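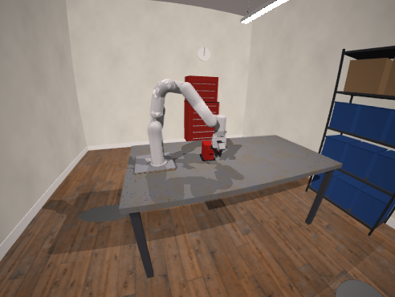 8/26/18

Sim log, red block pick. Quiet day in the office so I went back over the failure from the overnight batch. Writing it all down before I start changing things, so that whoever picks this up on the Gadden side doesn't have to repeat it.

What happened. The batch was 1481 episodes of the same task: arm starts parked, comes over the table, descends next to the red block, closes, lifts, holds for two seconds. Block start position and yaw randomized, wall and floor textures randomized, lights randomized. 44 of the episodes ended with the block somewhere it could not have gone by being picked up. Most of those had it on the floor. In a few it was outside the room. The success checker marked 31 of the 44 as successes.

The second number is the one that bothers me. A block flying off a table in simulation is a nuisance. A checker that calls it a good pick means the policy gets rewarded for it, and we've been training on that checker since June.

Checker first, because it was the quick one. It tests block height above the tabletop at one timestep, and it tests that the gripper is commanded closed. It does not test distance from block to gripper. So if the block pops straight up at the moment the fingers close, and the check lands while it is still in the air, that counts. I wrote that check. It was meant to be a placeholder.

Changed it to:
block center within 30 mm of the grip point, for the whole hold period
block speed relative to the gripper below threshold, same period
any joint torque over limit during the episode fails it regardless

Re-scored the saved states from the batch with the new check. All 31 false ones now fail. Nothing that looked like a proper lift got flipped, going by the ones I replayed. I did not replay every one.

Now the pop itself.

First guess was the gripper closing force. The gain on the fingers was raised when we moved over to the Flemus gripper model and I never liked the value. Halved it, reran the 44 bad seeds. The block still popped in nearly all of them, only slower. So force makes it worse and isn't the source.

Second guess was the timestep. Cut it to a quarter. Some seeds cleaned up, others that had been mild got worse. Runs took forever. Put it back.

Then I did what I should have done to start with, stepped one of the bad seeds by hand and watched the contacts. With the gripper down beside the block, the finger on the near side is already touching before any close command is sent. More than touching: the contact list shows it inside the block by a few millimeters. The solver holds that quietly as long as nothing else pushes. Then the fingers close, the penetration gets deeper from one side while the table pushes from below, and the solver resolves the lot in one step. Block leaves.

So why is the finger inside the block. The descent target puts the fingers clear on both sides, or it should. Checked the target pose against the block pose and they disagree by a small sideways offset. Same offset in every bad seed, once you rotate it into the block's own frame.

Source of the offset: the block mesh. The visual mesh has the notches down one edge and its origin is at the center of the bounding box. The collision shape is a plain box, and its origin was exported from the old file, before the notches were added, when the part was a bit narrower. The planner reads the visual origin. The physics uses the collision one. At most yaw angles the error runs along the fingers and doesn't matter. At a narrow range of yaws it runs across them and uses up all the clearance.

That also explains why the rendered pictures never gave it away. In the render the fingers sit beside the block and it all looks reasonable. I must have looked at dozens of these and not thought twice. Turn on collision geometry in the viewer when debugging contact. Writing that here mainly for me.

Fixed the origin in the asset file, re-exported, reran the 44 seeds with the original gain and original timestep. No pops. Two failed the pick for ordinary reasons, block slipped out during the lift. Fine.

Safety side. I called Liette Dufour about this because the Skerkport cell is due to get the policy trained on this data. Her question was whether anything learned from the false successes would show up as behavior on the real arm. I think yes. If closing while pressed into the side of the block got rewarded, there is no reason for the policy to avoid pressing sideways into the part. In sim that costs nothing. On the real cell it means a side load on the fingers and the wrist, and with the part up against a fixture it means the arm pushing into something that doesn't move.

I pulled the contact force traces from the last evaluation to see. The sideways force before close has crept up across checkpoints. Slow, but it's there, and it starts going up after the switch to the current block asset. Not proof. Enough that I don't want it running on hardware.

Agreed with Liette:
The current checkpoint does not go to Skerkport. She has taken it out of the deploy folder and renamed it so it can't be loaded by the script.
The force limit on the real arm stays at the commissioning value until a retrained policy has been through evaluation. No raising it to get past nuisance stops. Someone asked for this last week and the nuisance stops may well have been this exact problem.
First hardware runs of the new one at reduced speed, foam block, someone on the stop.

She also wants a check that compares visual and collision origins for every asset at load time and refuses to start if they differ. Agreed. Should be an hour's work. I'd allow for shapes where the two are different on purpose, with a flag in the asset file that has to be set by hand.

Things I checked that were not the problem, to save someone the trouble:
Tabletop collision height. Matches the visual surface.
Arm base. The base plate and the flange overlap a hair but that pair is filtered.
Friction on the block. Tried low and high, same seeds pop.
Texture and light randomization. Turned it off completely, no change.
Random seed handling between workers. Bad seeds reproduce on one worker, on my machine and on the Norðdahl machine.

Not understood yet: one seed where the block went sideways through the tabletop instead of up. It's gone with the fixed asset so it is probably the same cause, but I don't see how it gets through a surface that thick in one step. Saved the state under pop_odd in the usual place.

Also noticed, separate matter: the episode logger drops the last contact frame when an episode ends early. It made the traces look cleaner than they were and cost me a good part of the morning. Opened a ticket.

To do:
- load-time origin check (me)
- go through the other block assets, anything exported before the notch change (me)
- add maximum sideways force before close to the evaluation report
- rescore older batches with the new checker where states were saved. For the ones with only the success flag saved, throw them out
- restart training from the last checkpoint before the asset switch, not from the current one
- Liette to look at the stop log from the cell and see if the stops line up with part orientation

Training restart is queued for tonight behind the asset check. If the check flags anything else I'll hold it until I've looked.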